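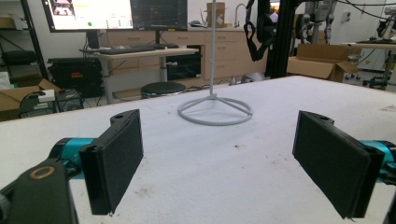 Bench 2, white foam top, rod stand in the middle.

October, entry started 9:40

Prism adaptation goggles, second batch. Tudur Powell dropped off the Cabrera frames late yesterday. Lenses are the 10-dioptre base-left pair, ground by Westus. Checked each against the wall chart before fitting. One left lens had a chip on the nasal side outside the sight line; set aside for Ruth Condori to return.

Frame fit. The side shields still leak light at the temple on narrow heads. Added a second strip of closed-cell foam, 8 mm, and re-cut the strap slot. Leak gone on the small head form, still there on the medium one when the strap is slack. Strap tension matters more than foam thickness. Write this into the fitting sheet.

Pointing board. Rosaura Giraldo wants the target spacing changed from 65 mm to 50 mm so that patients with limited reach can do the full row from a wheelchair. Redrew the board at 50. The occluding shelf now hides too much of the hand path - the terminal error is visible only for the last finger width. Shortened the shelf and clamped it for now. Needs a proper bracket.

Pointing log to date: 1,107 trials entered, all from the old board. Do not pool these with anything collected on the new spacing. Jhonatan Carhuamaca is adding a column for board version in Workero. Until that is in, write "B" beside the trial number on the paper form.

Cleaning. Alcohol wipes are hazing the shield edges. Colour shift is slight but it is there under the desk lamp. Switched to mild detergent and a damp cloth. Ask Tilbridge what grade of polycarbonate they supplied.

14:15 - Ginevra Pace tried the goggles over her own glasses. Does not fit, bridge sits too high and the lenses tilt. Options are a deeper bridge or a clip-on prism. Prefer the clip-on, have not costed it.

To do: shelf bracket, medium strap, lens return, email Tilbridge.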